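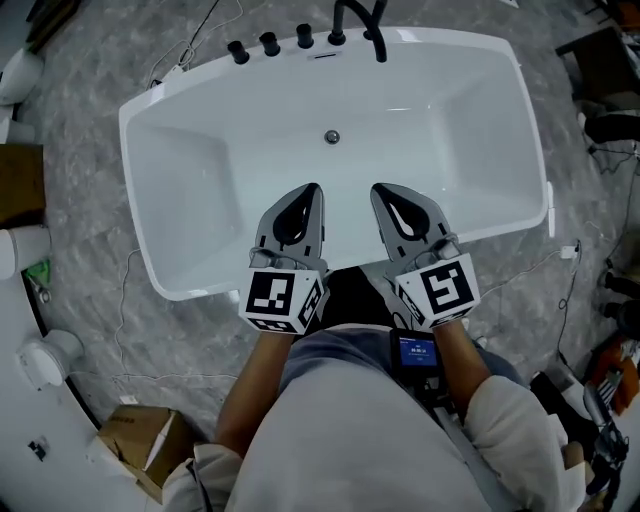 Kariuki wrote in to say that the last edition of this guide took eleven steps to rinse a bathtub and that a tub needs water, a cloth and very little else. Fair enough. The section has been cut, and several claims from the original supplier's leaflet have been taken out with it. Where a claim could not be checked, the text says so.

Section 7. First Use and Routine Care of the Hingate Freestanding Tub

Applies to the white rectangular model with the rim-mounted black faucet set. If your tub has a wall-mounted or floor-mounted faucet, skip steps 4 through 6 of First Use.

7.1 Before you start

You will need:

Two soft cloths, one for washing and one for drying
Mild dish soap
A bucket or large jug
A flashlight
Old towels for the floor

The leaflet recommends the Flevent Bath Care Kit, sold separately. We cleaned one tub with the kit and one with dish soap and could not tell them apart afterward. Buy it if you like the smell.

CAUTION: Clear the floor on all sides of the tub before running any water. Boxes, packing, power cords and plug adapters must be moved out of splash range. Tile with a polished face gets slippery quickly, and a cord on that kind of floor is a trip hazard as well as an electrical one.

CAUTION: Do not stand in the tub to reach the faucet or the overflow. Work from outside, leaning over the long side, with both feet flat on the floor.

7.2 First use

1. Remove all protective film from the rim and the basin. Check the inside corners, where small strips tend to stay behind. Pull the film back slowly and low to the surface. Do not lift it with a blade.

2. Run the flashlight along the basin at a shallow angle. Look for scratches, chips and dull patches. Report any damage before the tub is filled. The supplier says marks "settle" after a few baths. We have never seen a mark settle.

3. Check that the drain opens and closes freely. Leave it open.

4. Turn each handle by hand, one at a time, and turn it back. It should move without grinding and stop without being forced. If a handle wobbles at the base, stop and call the installer. Do not tighten it yourself with pliers, whatever the online videos suggest – the black finish will mark under the jaws.

5. Find out which handle does what. The order depends on how the installer ran the lines, and the diagram in the box has been wrong before. Open the supply valves, then test the handles one by one with the drain open. Write down the result and keep it with this guide.

6. Run cold water from the spout until it is clear. Then run hot. Keep your hand out of the stream until you know how hot your supply gets.

7. Close the drain and fill the tub to a little below the overflow slot. Wait, then check the floor and the base for drips. A dry towel laid along the base will show a small leak sooner than your eyes will.

8. Raise the level until water enters the overflow. It should drain away steadily. Check the floor again.

NOTE: The overflow is a backup. It is a small slot, and a faucet running at full pressure may outpace it. Do not leave the room while the tub is filling, even though the leaflet calls the tub "flood-safe." It gives no test figures to support the phrase.

9. Open the drain and let the tub empty completely. The basin slopes toward the drain, so very little water should be left standing. A puddle well away from the drain means the tub is not level. See Section 4.

7.3 Routine cleaning

1. Rinse the basin with warm water.

2. Put a few drops of dish soap on a damp cloth. Wipe from the rim down toward the drain.

3. Wipe around the foot of each handle and behind the spout. Mineral scale builds up there first and shows badly on black.

4. Rinse with the jug, then dry the rim and fittings with the second cloth.

Do not use scouring powder, steel wool, bleach tablets or anything described as a miracle. Trandport, who deliver the tubs, hand out a free melamine sponge with each one. It is an abrasive. Keep it for the grout.

7.4 Slow drain

1. Take off the drain cover if yours lifts out.

2. Remove hair with a plastic hook or your fingers.

3. Flush with a bucket of hot tap water. Do not use boiling water.

4. If the drain is still slow, call a plumber. Chemical drain openers can sit in the trap and damage the seals, and we do not believe the bottles that say otherwise.

7.5 About the surface rating

The leaflet states that the surface will stand up to 1000 cleanings. It does not say what was used to clean it, how hard, or who was watching. Treat the number as decoration. Use a soft cloth and check the gloss under the flashlight again in July, or whenever you next have it out.

Section last revised May 20, 2021. For leveling and base seals, see Section 4. For replacement handles, see Section 9.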